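The Salomis Run

The tunnel at Skemov was booked from six in the morning, and by twenty past Hermine Mösli had already shut it down once. A strip of tape had come loose from the model's tail and was flapping against the strut. She could hear it over the fan, a dry ticking.

"Kill it," she said, and Njål Dalen killed it.

It took nine minutes for the air to settle enough to open the side hatch. Lorcan Ó Conaill climbed in with his socks on and his shoes left outside, as the rules required, and pressed the tape down with his thumb. The model was a wing section and half a fuselage, painted matt black. On paper it was called the Salomis. Lorcan called it the shed door.

"Is it the same place as last time?" Hermine asked.

"Same place."

"Then it isn't the tape."

He lay on his back under the tail and looked. She was right. There was a seam where two panels met, and one stood proud of the other by the thickness of a fingernail. Air was getting under it. He told her so, and she wrote it down in the book.

They had two days of tunnel time left. After that the slot went to a firm called Sukon, who made roof boxes for cars and paid on time. Skemov did not always pay on time. Kevin Palomino, who ran the tunnel, had been decent about it so far, but he had started coming down to the control room and standing at the back with his tea.

"Can you sand it?" Kevin asked.

"We can sand it," Hermine said. "Then it's a different model, and the first 573 readings are for something else."

"How many do you need?"

"All of them."

Kevin went back upstairs.

Lorcan rang Thịnh Tăng, who had built the panels and had left in July. Thịnh now lived in a rented flat over a chemist's and did drawings for a lift company. He answered on the second ring. It was ten to seven.

"It's the rear joint," Lorcan said.

"I know it's the rear joint. I said so in the spring."

"Did you write it down?"

"I told Ngô."

Ngô was the name of the shared drive. It had been set up by a student who had named it after his grandfather's boat yard, and everything that went into it was hard to find again. Lorcan asked which folder. Thịnh said he would have to think, and that he would think better with the balcony open and some air coming through.

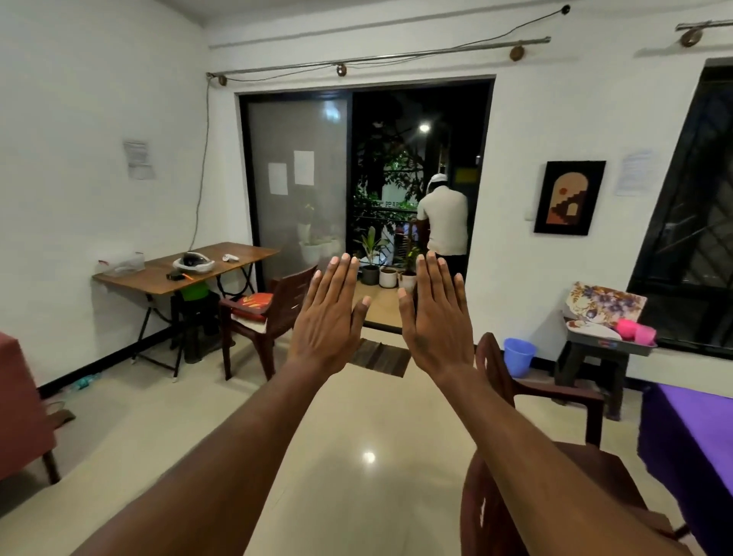

The back room, by the balcony door.

Thịnh called back at half past eight. The note was in a folder marked Paint, he said, and it gave the height of the step on four models, with a correction for each. He had measured them himself one Wednesday when the tunnel was closed for a bearing change. He had blown smoke over each joint with a hairdryer and a length of drainpipe, and drawn what he saw.

Hermine opened the file. The drawings were good. The figures beside them were in pencil and had been scanned at an angle.

"Is that a one or a seven?" she said.

Njål leaned over. "Seven."

"Lorcan?"

"Seven. He crosses his ones."

"Nobody crosses their ones."

They rang Thịnh again. It was a seven.

She spent the rest of the morning putting the correction through the old readings. Njål ran the fan at low speed to keep the bearings warm and ate a cheese roll over the sink. Lorcan sat on the floor outside the hatch and put his shoes back on, then took them off again when he remembered he would be going in after lunch.

At one o'clock she had a line on the screen. It bent in the right place, but it sat lower than the one in the proposal, and there was more drag than they had promised. She looked at it for a long time.

"It's honest, anyway," Lorcan said.

"It's twenty counts worse."

"It was always twenty counts worse. We had it wrong before."

Kevin had come down again. He looked at the line and then at Hermine, and put his tea on top of the cabinet where there was a sign asking people not to.

"Do you still want tomorrow?" he said.

She thought about the money, and the roof boxes, and the panel standing proud in the dark behind the hatch.

"Yes," she said. "From six. We'll do it again with the seam filled."

"I thought that made it a different model."

"It does," Hermine said. She turned to a clean page in the book and wrote Salomis at the top, with a 2 after it. "Njål, bring it up to speed, please. I want one more of the old one first."

Lorcan checked the hatch, and the fan began to turn.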